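February 3, 2024

Up before six, wide awake, and straight down to the kitchen in my socks to look at the marmalade. It has set! Properly set, the sort where you tip the jar and nothing moves. Last year's was syrup until Easter and I ate it on porridge out of stubbornness, so I stood there tilting jar after jar like a fool and grinning.

The oranges were the good ones from Sjöberg, knobbly and full of pips. I bought three kilos and then had to carry them up the hill in the rain with a bag handle going. Gudrun Forsberg says to soak the peel overnight with the pips in a muslin, and I'll never do it any other way now. The smell when it starts to boil! It gets into the curtains and I don't mind a bit.

I cut the peel thick this time. Dennis likes it thin, almost like thread, but he can make his own (he won't). I also put in a spoonful of black treacle at the end, which was Tyra Lundgren's idea, and it has gone a lovely deep colour and tastes a little of bonfires.

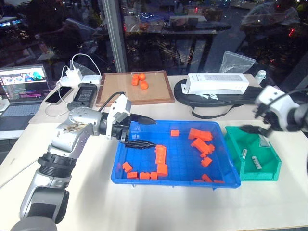
2 min read

After breakfast I walked three jars over to Cecilia Laryea's and stayed far too long. She has started on her seedlings already, chillies and two sorts of tomato, all along the back bedroom windowsill with the heater on low. I came home with a pot of chives and a loaf, so I did very well out of it. She wants to try a grapefruit batch with me next week and I said yes before she'd finished the sentence.

The wind had dropped by the afternoon and I went down as far as the weir. Snowdrops under the hedge, whole drifts of them, and a wren shouting its head off in the ivy. I do love this bit of the year, when it's still cold enough for gloves but the light hangs on past tea.

Wrote the labels this evening. My handwriting started out beautiful and went downhill by the second sheet, and one jar just says "Marm". That can be mine.

Must remember: sugar, more wax discs, ring Ernő Major about borrowing the big pan again, and give him a jar when I take it back. Soup for supper, toast after it, then more toast. Bed now, with the window open a crack.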